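Blueberry

I get asked what a blueberry is more often than you'd think, mostly by people who already have one in their mouth. Short version: it's the small blue fruit of a group of shrubs native to North America, cousins of the cranberry and the heath plants. The longer version is where I start to ramble!

There are two kinds you'll run into. Highbush plants are the tall ones, and most fresh berries in stores come from them. Lowbush plants hug the ground, and their fruit is smaller and (to my taste) a lot punchier. Lowbush berries often get sold as "wild," even when somebody looks after the field.

All of them want sour soil. My own patch in Irken started as 16 bushes in plain garden dirt, and the leaves went yellow by August. Then my neighbor Žydrūnas Laur talked me into peat and pine bark - a whole lot of bark - and the plants perked up the next year. He grows some 900 bushes out at Hiltuva, so I listen when he talks.

The pale dust on the skin is called bloom. It's a natural wax that helps hold moisture in, and it rubs off when you handle the fruit, so I pick gently and wash right before eating.

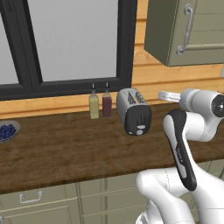 Storing them is easy. Keep them dry in the fridge and they'll last a week or more, or freeze them flat on a tray and bag them later. For eating out of hand I like a shallow bowl, like the gray one at the left end of the counter with its heap of dark blue berries, and I pull out any soft ones as I go. Soft ones go in pancakes at my house, and the really squashy ones become jam.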